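# Trying Out the Nekel Hand-Held Gripper Kit

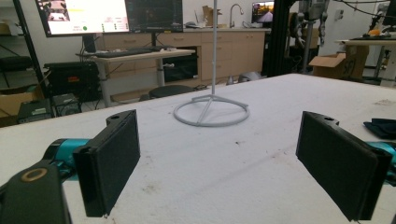

**Section 2: Product Review**

Our group was asked to pick one kit that a small lab could buy for collecting grasping examples and review it over a term. We chose the Nekel, sold by Wadico. It is a gripper you hold in your own hand, with two black finger pads moved by teal links. The pads are flat with a textured face, and each has a small hole near the top end.

We ordered the basic version in September. The box had the gripper, a charger, spare pad covers and a printed guide. Setup took two of us one afternoon, mostly spent on the software. The guide skips a step when you pair the recorder, and we had to write to Wadico support. They answered the next morning.

For the tests we used the big white table in the Rawat lab. With the fingers wide open there is plenty of room between the pads, and we could line up on the thin white stand without bumping it. The stand is hard to pick out against the tabletop, so we kept it as one of our harder objects. The others were a folded cloth, a foam block and four plastic cups.

We recorded 106 grasps in all. Six had to be thrown out, all on the first day, when we were closing the fingers too fast. After that the recordings saved without trouble.

What we liked:

- The grip is easy to learn
- Pad covers can be changed without tools
- Files open in the free viewer

What we didn't like:

- Your wrist gets tired on long sessions – we switched people every 20 grasps
- The trigger is stiff for smaller hands
- Spare links are only sold in sets

We also looked at the Lonadier kit on paper. It costs less but has no spare covers, and the software has to be bought separately. For a class like ours we would still pick the Nekel, with a second set of pad covers added to the order.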